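# 그리퍼 비교 시험 FAQ

마지막 수정: 11월. 사내 문의가 같은 내용으로 계속 들어와서 한곳에 모았습니다. 답변은 시험 담당 Henrike Frerichs와 Gülizar Akbulut가 나눠 썼고, 둘의 의견이 갈리는 곳은 그대로 두었습니다.

## 시험 전반

### 무엇을 비교하나요?

양팔 로봇에 달 말단장치 두 종류입니다. 하나는 Pellby의 집게형 그리퍼, 다른 하나는 Cekeck의 다관절 로봇 핸드입니다. 팔과 제어기는 바꾸지 않습니다.

### 카탈로그에 수치가 다 나와 있는데 굳이 시험을 하나요?

카탈로그의 반복 정밀도는 제조사가 고른 조건에서 나온 값입니다. 우리 작업대에서 우리 부품으로 같은 값이 나온다는 보장은 없습니다. Cekeck 자료에는 "사람 손과 같은 범용성"이라는 문구가 있는데, 무엇을 몇 번 집어 보고 쓴 말인지는 자료 어디에도 없습니다. 문의 메일을 보냈고 답은 데모 영상 링크였습니다.

### 데모 영상은 왜 근거로 치지 않나요?

실패한 시도를 잘라낸 영상인지 알 수 없습니다. 편집 없는 원본과 시도 횟수를 같이 주면 검토합니다. 우리 쪽 영상에도 같은 기준을 적용하니, 발표 자료에 잘된 장면만 골라 넣지 말아 주세요.

## 작업대와 부품

### 과제는 어떤 식으로 짜여 있나요?

윤곽선이 인쇄된 흰 판 위에 파란 플라스틱 부품을 두고, 하나씩 집어 해당 윤곽에 맞춰 놓습니다. 모양과 크기가 제각각인 원기둥, 막대, 작은 페그, 페그가 달린 원판 따위를 씁니다. 집는 것보다 놓는 쪽을 엄하게 봅니다. 부품이 선에 걸치면 실패입니다.
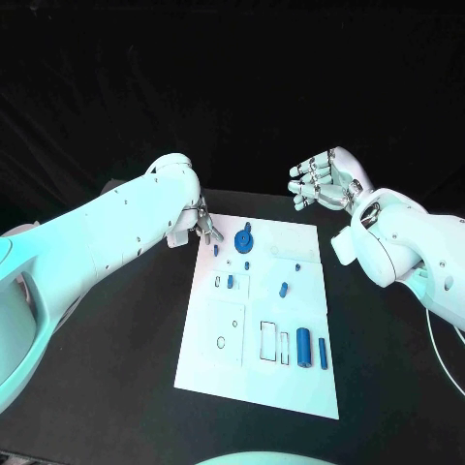
*왼팔은 집게형 그리퍼, 오른팔은 로봇 핸드. 판 위의 부품은 모두 파란색이다.*

두 장치를 한 작업대에 같이 달아 두면 교체 시간은 줄어듭니다. 대신 왼팔과 오른팔의 도달 범위가 다르다는 문제가 따라옵니다. 그래서 절반을 마치면 장치를 좌우로 바꿔 달고 처음부터 다시 합니다. 바꿔 달기 전의 중간 결과만 보고 결론을 내리지 마세요. 지난번에 그렇게 나간 보고서를 회수하는 데 시간이 꽤 걸렸습니다.

### 부품이 전부 파란색이면 너무 쉬운 것 아닌가요?

쉽습니다. 흰 판에 파란 부품이면 카메라가 윤곽을 잡기 좋고, 뒤쪽의 검은 커튼도 배경을 단순하게 만듭니다. 이번 시험은 파지력과 놓기를 보려는 것이라 인식 조건은 일부러 후하게 잡았습니다. 여기서 나온 성공률을 현장 성공률로 옮겨 적으면 안 됩니다. Clallelthorpe 라인의 금속 부품은 반짝이고 배경도 지저분합니다.

### 어떤 부품에서 차이가 클 것으로 보나요?

Akbulut는 가는 막대와 작은 페그에서 집게형이 앞설 것으로 봅니다. Frerichs는 자세를 다시 잡을 때 로봇 핸드가 나을 수 있다고 하지만, 손가락 제어가 안정적일 때의 이야기라고 단서를 답니다. 둘 다 예상이고 결과가 아닙니다.

## 측정과 기록

### 시도는 몇 번 하나요?

장치마다 부품별로 68회입니다. 데모 한두 번보다는 낫지만, 작은 차이를 가려낼 만큼 넉넉한 수는 아닙니다. 성공률이 몇 퍼센트포인트 벌어졌다고 승자를 정하지는 않겠습니다.

### 떨어뜨린 부품을 다시 집으면 성공인가요?

아닙니다. 재시도는 따로 적습니다. Kramer 제어기의 기본 로그는 재시도 후 성공도 "완료"로 표시하므로 그 숫자를 그대로 쓰면 안 됩니다. 로그 2370번 항목이 그런 경우이니 기록 양식을 익힐 때 참고하세요.

### 원격 조작으로 한 시도도 들어가나요?

들어가지 않습니다. 조작자의 숙련도가 섞이면 무엇을 쟀는지 알 수 없게 됩니다. 원격 조작 기록은 별도 폴더에 둡니다.

### 로봇 핸드의 손가락 힘은 어떻게 맞추나요?

아직 마음에 드는 방법이 없습니다. 집게형은 힘 설정이 하나인데 핸드는 손가락마다 따로 있습니다. 제조사 권장값을 쓰면 제조사에 유리하다는 말이 나오고, 우리가 조정하면 조정에 들인 시간만큼 핸드가 유리해집니다. 지금은 양쪽 모두 조정 시간을 6시간으로 제한하고, 그 시간도 결과표에 같이 적습니다.

## 결과와 구매

### 로봇 핸드를 사기로 이미 정해졌다는 말이 있던데요?

정해진 것은 없습니다. 집게 하나로 되는 작업에 손가락 여러 개짜리 장치를 쓰려면 고장 날 관절이 늘어나는 만큼의 이득을 보여야 합니다. 현재까지 그런 자료는 받지 못했습니다.

### 내구성도 이번에 알 수 있나요?

알 수 없습니다. 이 정도 횟수로 수명을 말하는 사람이 있으면 근거를 물어보세요. 내구 시험은 예산을 따로 신청해 둔 상태입니다.

### 원자료를 볼 수 있나요?

볼 수 있습니다. 실패 기록까지 포함해서 공개합니다. 열람은 Serpil Güler에게 요청하세요. 내선 1933번, 오후 4시 이후에는 메일이 빠릅니다.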